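Shop & House > Tips > Shoes by the Door
Last updated Wednesday, December 6, 2023

I get asked a lot whether it's time to stop nagging the kids and let a machine straighten up the entryway. I fold, sort and fix things for a living, so I'm an interested party! My short answer is that picking things up is coming along, and knowing where they go is still mostly up to you.
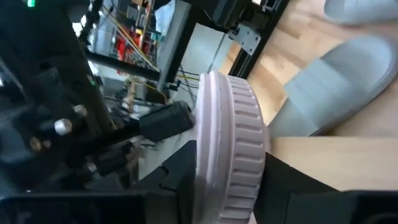
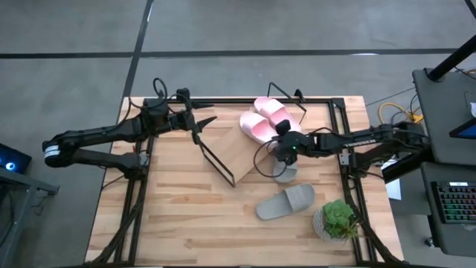
Slide sandals, a pale wooden board and two arms to do the work.

Slides are a good place to start, I think, because they're simple. No laces, no buckles, a strap wide enough to grab. A three-year-old can pair them. But a three-year-old also knows without being told that the pink ones go together, and that a shoe facing the wall is facing the wrong way. My friend Bit-na Kong runs the repair bench at Niven over in Gillcombe, and she says it's the same with parts. Tell a machine exactly where the part sits and it'll do the job all day. Dump the parts in a heap and you'd better clear your afternoon.

So whether you're waiting for a robot or just for your teenager, here's what works at my house:

Give every pair one spot. A board or a tray with an edge is plenty. If the spot moves around, the shoes will too.

Keep strap shoes on top and lace-ups below. Laces snag on everything — fingers, dog, vacuum.

Brush grit off the soles before you put them away. I use an old nail brush and warm soapy water on rubber ones, then stand them on their sides to dry. Never on the radiator, I ruined a nice pair that way in April.

Leave yourself 2 inches between pairs. Crammed shoes get yanked out, and then the neighbors come out with them.

As for buying something to do all this, I'd wait. The Lonico dealer in Drutiscombe quoted me $2,396 for a little tabletop arm, and that was before the gripper. A shoe rack is 40 bucks. If you've got a shop where the same piece comes down the bench 100 times a day, that's a different sum and you should go and ask for a demo. Bring your own parts when you do, the awkward ones especially, and ask them to set the parts down crooked.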